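Workshop tips: getting a club robot to put the drinks away

Our club at Brovley has spent since May on the household round of the Drellow student contest. The task is to take a bottle from a table, open a fridge and put the bottle inside. I thought it was a daft choice and I still half think so, as a child of five can do it. These tips are for any other club that has signed up.

1. Start with the table
Clear everything off except the one thing you want picked up. Judges like clutter, but you can add that later. Use a bottle with a bright cap, and fill it, or it will tip at the first nudge.

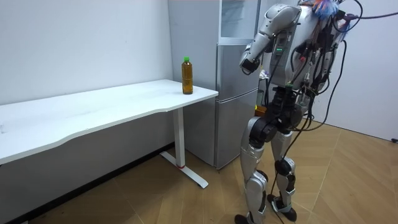 Lining up on the bottle, fridge just behind.

Keep the table and the fridge close together. Every extra step is another chance to fall over, whatever the brochure says about walking.

2. Look after the cables
Check where they hang before each run, feet included. Binta Effiong, our team lead, wants them all tied up high. I've seen ties pulled so tight that the shoulder won't turn, so leave some slack - a hand's width will do.

3. Forget the handle
Plenty of fridges have no handle to speak of. Aim for the edge of the upper door and get the fingertips into the gap at the side, with the thumb kept low and out of the way. Don't let anyone talk you into gluing a knob on. Jaunzems did that last year and lost 12 points. 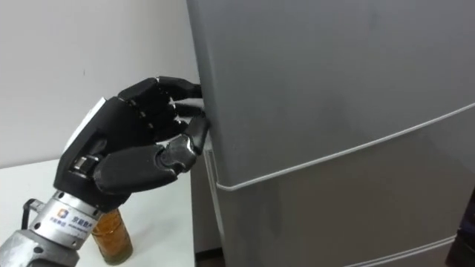 4. Doubt your good runs
One clean opening means very little. Wipe the door edge, move the robot back to its mark and try again with the same settings. We log every attempt in a Zillemari notebook, failures too, and it makes dull and useful reading.

5. Watch the money
We had nearly 2000 pounds to spend and far too much of it went on spare fingers. Buy 2 at most, then see which ones you really break.

Next club session is Jun 25, 2022. Bring your own drinks, and open the fridge yourself.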